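Prellska 70 Tabletop Telescope
Owner's Guide, Section 4: Your First Night Out

Read Section 3 and assemble the base before you start here. The steps below assume the tube is already fitted to the side arm and the arm knob is tight.

Caution: Never point the telescope or the finder at the sun, even for a moment. Permanent eye damage can result. Do not leave the telescope uncapped in daylight where children can reach it.

Choosing a place

1. Pick a spot away from porch lights and street lamps. A backyard is fine for the moon and the bright planets. For star clusters and the brighter galaxies you will need a darker site.

2. Put the base on something solid that does not wobble. A low stool, a picnic table or a wall will do. Decks shake when people walk on them, so stay on the ground if you can.

3. Take off the front cap and the eyepiece plug and leave the telescope outside for 30 minutes. The air inside the tube has to settle to the outdoor temperature. Until it does, stars look soft and planets seem to boil.

Note: If you keep the telescope in a heated room in winter, allow longer.

Lining up the finder

Do this before dark, using an object on land at least 252 yards away. A chimney or the top of a utility pole works well. Make sure the sun is nowhere near the direction you are pointing.

4. Insert the 25 mm eyepiece and tighten the thumbscrew. Finger-tight is enough.

5. Center the object in the eyepiece and focus slowly. The view will be mirror-reversed left to right. This is normal with the supplied diagonal.

6. Switch on the red dot finder and turn the two small wheels until the dot sits on the same object. Check the eyepiece again, as the tube may have moved while you were turning the wheels.

7. Switch the finder off. The battery runs down in a few nights if it is left on.
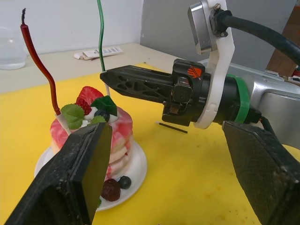

Finding the moon and planets

8. Start with the moon, a few days before or after first quarter. Craters show best along the line between the lit part and the dark part. A full moon is bright and flat-looking, and there are few shadows to pick out.

9. Move the tube until the red dot is on your target, then look through the eyepiece. Use the 25 mm eyepiece first every time. Change to the 10 mm only when the object is in the middle of the view.

10. Refocus after changing eyepieces. At the higher power the object will drift out of view faster — nudge the tube gently to follow it.

Saturn's rings can be made out with the 10 mm eyepiece on a steady night. Jupiter shows as a small disk with up to 4 moons in a line beside it. They change places from night to night, and one or more may be in front of the planet or behind it.

Meteor showers

The telescope is not suitable for watching meteors. Its field of view is too small. Leave it capped, lie back and look at as much of the sky as you can.

Dew

On damp nights the front lens may fog. Do not wipe it. Point the tube downward for a few minutes, or slide on the Pacheco dew shield (sold separately). When you bring the telescope indoors, leave the caps off until the lens is clear, then replace them.

Caution: Do not use a hair dryer on the high setting. Fast heating can crack the lens cell.

If you can't find anything

Check that the front cap is fully off and that the 25 mm eyepiece is in place. If the view is bright but blurred, turn the focus wheel through its full travel. If the finder and the eyepiece disagree, repeat steps 4 to 6.

For parts and repairs, write to Rustitum Service Desk, Udovbridge, attention Hayley Goodall. Include the serial number from the underside of the base.

Guide revised August 2023. Continue to Section 5, Cleaning and Storage.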